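4.2 Cloth trials with the wrist camera

The arm was built on a bench in the shared workshop at Skostedcombe, largely from parts other members had given up on. Its control code, Godoy, was written in the evenings by the second author (Siriwan), who had been promised that cloth was the easy case. We collected 341 pick attempts in June, of which 187 ended with fabric lifted clear of the bench and held for the required interval. The rest ended in various ways, and Mahawong's log gives most of them a single word.

Failures were not spread evenly over the approach. In 63 attempts the planner lost its target during the final descent, when the lens was closest to the cloth and a fold no longer had a sharp outline to follow. At that range Godoy has to work from broad changes in shade, and it has strong opinions about shade. A dark hollow beside a lighter fold was often scored as a better grasp point than the fold itself, and the gripper would then close with great confidence on shadow. Figure 3 gives a wrist view of teal fabric at close range, with very dark recesses and overexposed white objects at the lower right.
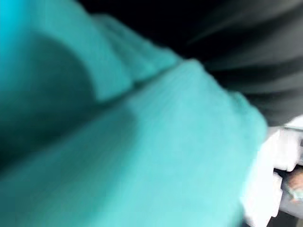
Figure 3. Teal fabric from the wrist camera.

We tried two remedies. Lowering the exposure saved the highlights and turned the hollows into one large hollow, which the planner admired even more. Freezing the target at a standoff of 48 mm and finishing the descent blind worked better, to the mild embarrassment of everyone who had soldered the camera cable. The Trirholm gripper pads were left unchanged throughout. All results in Section 5 use the blind descent.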